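Equipment Planning List, January digest
Last updated: January

Subject: Re: Second pair of arms, provisional costs

Dear colleagues,

I reply to Mr Goel's message, the relevant part of which is quoted here for those who have recently joined the list.

> Ramesh Goel wrote:
> The Vanitz quotation stands at 3,579 per arm, excluding grippers and
> cabling. Thakur have not yet replied. Before I enter a figure in the
> budget I should be grateful to know whether we are asking for 2 arms
> or 3, and whether the Katholm site is to be included this year.

The request is for two arms. The third was proposed as a spare, and the Davton office has agreed that a service contract would meet the same need at lower cost. Katholm should be left out until its floor has been inspected.

I would ask that grippers be shown on a separate line. They were absorbed into the general figure last year, and we were unable to say afterwards what had been spent on them. The line should allow for the range of goods on the serving table, from bottles and chocolate bars to a sandwich on a tray.

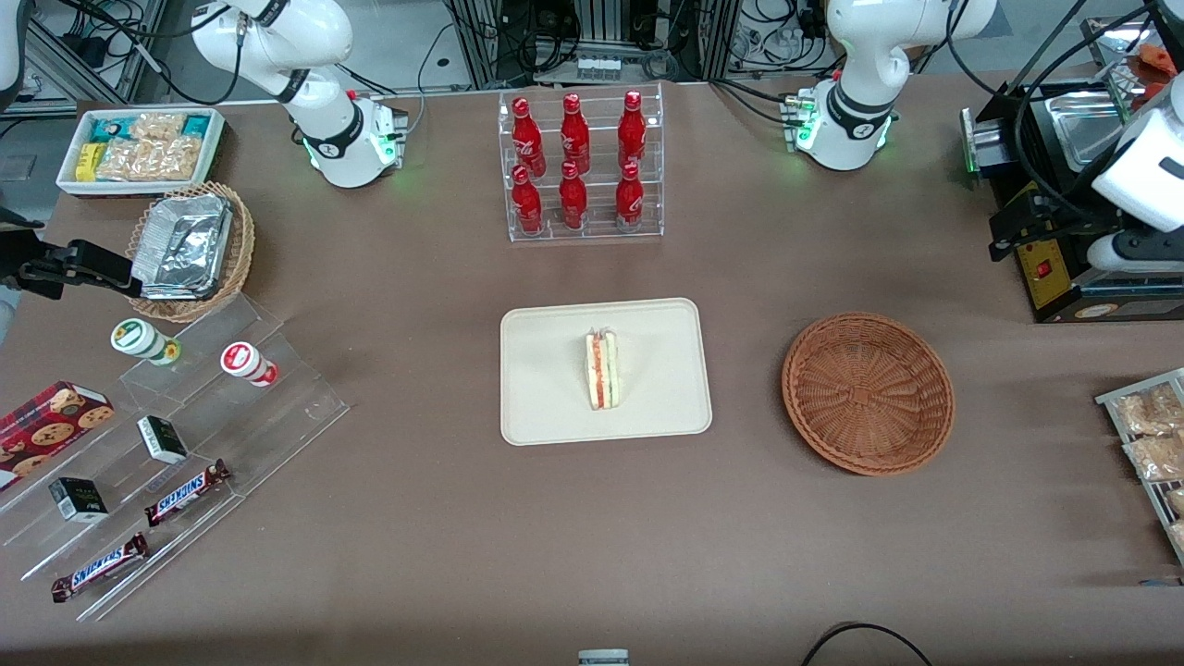
The two-arm station with snacks, drinks and baskets laid out.

Members will note that one gripper is working close beside a basket. Any supplier should therefore be asked to state the outside width of the gripper when fully open, as well as its rated load. Mr Goel may wish to put this to Thakur when he writes again.

Quotations remain valid for seven weeks. Comments on the draft should reach me before it goes forward for approval.

Yours sincerely,
Huia Pearce
Equipment Planning

2 comments | 7 shares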